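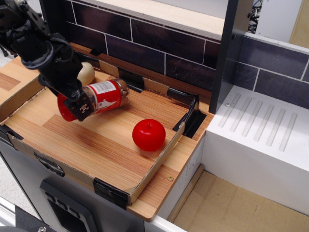
A red can and a plastic apple in a shallow wooden tray.

Pirjo Miettinen has heard the pitch for Murnon's meal plan more than once, and she still doesn't buy it. "They tell you 20 dollars a week feeds one adult," she says. "I asked to see the receipts. I got a brochure."

Miettinen taught home budgeting in Tevville for seven years and now writes a grocery newsletter from Brarkatport, with 500 readers. Her main complaint is with the word "pantry." The plan assumes you already own oil, flour, rice and spices, and it prices them at zero.

"Who paid for the oil?" she asks. "Somebody did."

I put it to her that plenty of people say the plan has cut their bills. She shrugs. "Maybe it has. Compared to what? If you were getting takeout every night, anything works."

Would she change her mind? She would want to see 1000 households, she says, with every receipt kept from November through spring. Murnon has told her a study is being considered.

"They told me that last year, too," she says, and goes back to her coupons.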